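Chapter 2
Small Boxes on a Large Table

In the first chapter we spoke about the packing room as a whole. Now we come closer, to the table and to the small boxes which pass over it every working day. The student who learns well the table will have less trouble later with shelves and cartons.

At the Prendinura warehouse, where I worked 17 years, there was one long table for small goods. Its surface was white and without shine. Américo Rocha, who taught me, did not want another color. A dark box is easy to see on white, and its border can be compared with the border of the table. He also did not want any cloth on top, because a cloth moves under the hand.

Please learn these words before you continue:

Face: the side of the box that looks up when the box lies flat.
Resting place: the part of the table where a box waits before it is packed.
Free strip: the part of the table along the near edge, which stays clear.

A flat box is set down with its largest side on the table. Do not push it to its place. Lift it, bring it over the place and lower it straight. Two boxes of the same kind should lie in the same direction, with a space between them wide enough for the fingers.

An old table has marks and fine lines. They can be left as they are if the surface is still level. Pass the palm over them once before the work begins. If the palm feels a step, the boxes should rest on another part of the table.

The exercises of this chapter begin on page 104.

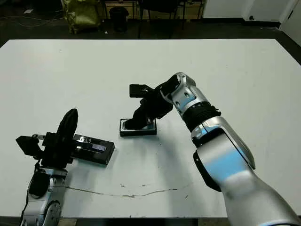 Deolinda Patrício wrote to me after the first edition that in her packing room the free strip is kept at the far edge, and that her beginners learned it this way without difficulty.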